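Bedding > Blankets and Throws > Reviews

Last updated: Thursday, March 12, 2020

The Brasten Plush Bed Cover, After a Winter of Folding Laundry on It

I bought the Brasten in August, a stupid month to buy anything plush. The store had it marked down to $52 and I was sweating through my shirt at the time, so I suppose I got the discount you get for shopping like an ant. It sat in its zippered bag until the first cold night and has been on the bed ever since, apart from wash days.

First, what it's supposed to be. Brasten calls it a "cover," a word that lets them avoid deciding whether it's a sheet or a blanket. It has elastic at the corners like a fitted sheet and a nap like a bathrobe. You can sleep on it directly, or under it if you're willing to fight the elastic, or leave it over your regular sheets and treat it as a daytime surface. I do the third. My bed is where I read, eat toast I shouldn't be eating, and fold all the laundry in the house, and a bed with that kind of job needs a work surface.

The color is sold as Harbor Mist. It's blue-gray. In the morning it's more gray and by lamplight it's more blue, and at no time does it make me think of a harbor.

Fit

The corners are deep enough for my mattress, plus the foam topper I bought during a bad month for my back. Getting the fourth corner on still takes a knee and some language. Once it's on, it stays put. The Pathak cover I had before would let go of one corner at about three in the morning and snap up behind my head, and I don't miss that.

There's a tag sewn at the foot end that says FOOT. I mocked this for a week and then came to depend on it completely.

Feel

Soft, and warm without being sweaty. If your feet are rough it'll let you know, with a faint dragging sound that I find hard to ignore. In bare legs it's lovely. In fleece pajamas you and the bed become one garment, and turning over has to be planned.

I'd also say it's thinner than it looked in the bag. You wouldn't want it as your only blanket in January. I keep a comforter on top at night and shove it back against the headboard during the day, where it forms a kind of mountain range and lets me claim the bed has been made.

As a folding surface

I realize this isn't in the brochure. I'm reviewing it this way anyhow, having spent more waking hours folding on this thing than sleeping on it.

A slick cotton sheet is a terrible place to fold clothes. You smooth a sleeve and the entire shirt goes for a ride. The Brasten's nap grabs just enough that a sweatshirt stays where you lay it while you bring the sides in, and that one quality has made me a better folder than my mother ever expected. Knits do best. Dress shirts are fine. Anything silky still slides, but I own two silky things and neither gets out much.

The other advantage is the color. Dark clothes stand out on it, so you can see whether an edge is crooked before you stack six more things on top. Bulky knits come out thicker than you'd like and with one corner that refuses to lie down, and I can't blame the bedding for that. 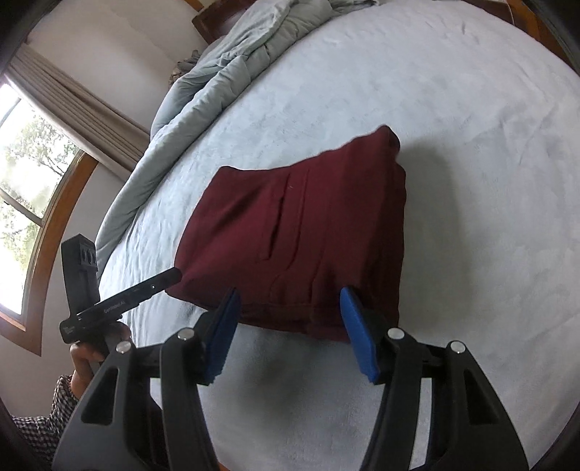 Carla Qudah wrote in to disagree: she's had the same cover for two winters and says the grip is exactly what she can't stand, since every pair of black leggings she folds on it picks up fuzz, and she has moved the entire operation to the dining table. She also wants it known that a table is the correct height for folding and that I'll be sorry about my back by the time I'm sixty.

She has a point about the fuzz. Maroon and black are the worst for it. New, the cover shed enough to build a second, smaller cover. Three washes took care of most of that, and now I get a stray speck here and there that comes off with a fingernail. I tried the Grokine lint brush on the whole surface and mostly succeeded in filling the brush. As for the table, mine is where the mail lives.

Washing

Cold, gentle, low heat. The label allows up to 16 minutes in the dryer before you're meant to stop and shake it out, and somebody at Brasten must have stood there with a watch. I've ignored the number and nothing bad has happened, except that it traps socks in the corner pockets. Check all the corners. I went most of November with one gray sock missing and then slept on it for a week.

What else you could buy

The Nustisex version is $167 and comes in a box with a magnetic lid. I've felt it in the store. It's nicer, with a denser pile, and I'm sure it makes a fine bed for people who don't bring toast to it. I couldn't get past the name, and I'd have had to explain it to guests.

The Pathak is cheaper and you've already read about the snapping.

Buy the Brasten if you want a soft bed cover that stays on its corners and doubles as a decent laundry station. Skip it if you wear a lot of black and have a clear table. I'm thinking of getting a second one so there's something on the bed on wash days, though I'll wait for August, when it'll be ninety out and they'll be giving them away again.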